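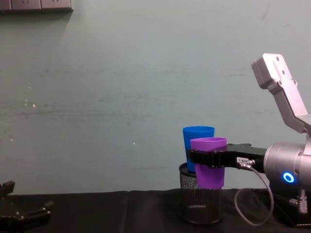

4.2 The open day at Wavthorpe

The remainder of our material on tabletop handling comes from the June open day at the Wavthorpe laboratory, where the Zolau two-arm system was shown to the public in repeated short demonstrations. We attended on the Tuesday, from the first session at 10 a.m. until the doors closed, and sat through 16 sessions. Our interest was in how the demonstration was presented and what a visitor could fairly conclude from it. We had no part in setting it up.

The leaflet handed out at the door said that Zolau "handles everyday objects in everyday places." It gave a figure of 1,302 completed placements, with no count of attempts next to it. We asked for that count at the desk and were told it would be sent on. It had not arrived when this paper was submitted. Without it the figure tells us only that the system has been run a good deal, and we leave it out of Table 3.

The everyday place was a table with a black cloth over it, set against a plain wall. The everyday objects were mostly plastic cups in strong colors. We do not object to either choice in a teaching setting, but both make life easier for a vision system, and the commentary mentioned neither. A purple cup against black cloth is close to the best case. Clear and see-through objects are a harder test, and the closest the session came to one was a clear cylindrical container standing on the cloth (Figure 4). The cup itself, the thing to be grasped, was brightly colored.
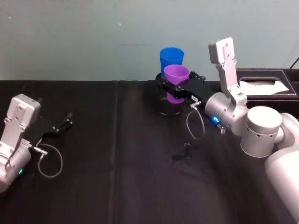
Figure 4. The right gripper holding the purple cup at the clear container, with the blue cup just behind it. The left gripper is open.

The second arm deserves a comment. The leaflet and the spoken introduction both leaned on the word "bimanual," and visitors near us repeated it. At the moment shown in Figure 4, one gripper has a cup and the other has nothing in it. A single still cannot settle how the work is shared over a whole task, and we would not want it read that way. But our session notes point in the same direction: in only 3 of the 16 sessions did we record both grippers in contact with an object at once. A task that one arm can do is weak evidence for what two can do together – whatever the second one is able to do elsewhere.

We were also unable to find out how much of the motion was planned by the system and how much was replayed or guided. The host described the arms as "deciding" where a cup should go. When a visitor asked whether the cups could be moved first, the answer was that there would be time for this at the end. In the sessions we watched, there was not. The Viltbridge demonstration discussed in Section 4.1 allowed visitors to place objects themselves, and it failed in front of them more than once – we learned more from those failures than from anything at Wavthorpe.

Exit cards collected by the Sisay survey group asked visitors whether they would "trust this robot to tidy a kitchen." The group printed 1,000 cards and has not yet reported how many came back. Whatever the answers turn out to be, the question asks people to stretch a few minutes of cup handling into a room full of wet plates, drawers and knives. We suggest that later cards ask what visitors saw the robot do, before asking what they think it could do. Section 4.3 applies the same checklist to the recorded demonstrations.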